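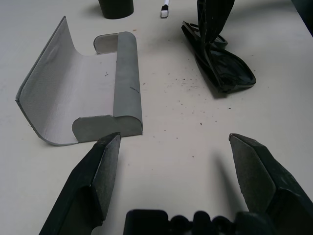 Gray curved stand, dark mark on the front bar

Cleaning a textured gray tablet stand, and what to use on the corners
Posted by Plorno, 2019-01-25

I have a gray tablet stand, one curved sheet with a rounded bar along the front lip. The back panel has a lightly textured finish that feels like fabric. Two problems. There is a short dark line near the middle of the bar - pen or scuff, I can't tell which. There is also dust where the base meets the end panels, and a cloth won't reach it. I have a small stick with a white block on the end that I could use dry. Is it safe on this finish?
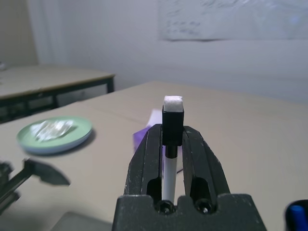
The stick, white end up. Purple item behind it, green plate on the left.

Lenuța Dobre
Test for pen first. Dampen a cotton swab with isopropyl alcohol, touch it to the underside of the bar and wait 30 seconds. If no gray comes off on the swab, repeat on the line. Pen will transfer to the swab. A scuff won't, and for that use a white vinyl eraser with light pressure, along the bar and never across it. Keep alcohol off the textured panel until you know whether it is cloth or molded plastic.

Sandu
just use a baby wipe

Ileana Pîrvu
Agree with Lenuța on the bar. For the corners, check what the white block is made of before using it. Soft foam is fine dry. Melamine foam is a fine abrasive and will leave a shiny patch on a matte finish - I did this to a monitor base in September and the patch is still there. If in doubt, use a soft 2 inch paintbrush and vacuum up what it loosens.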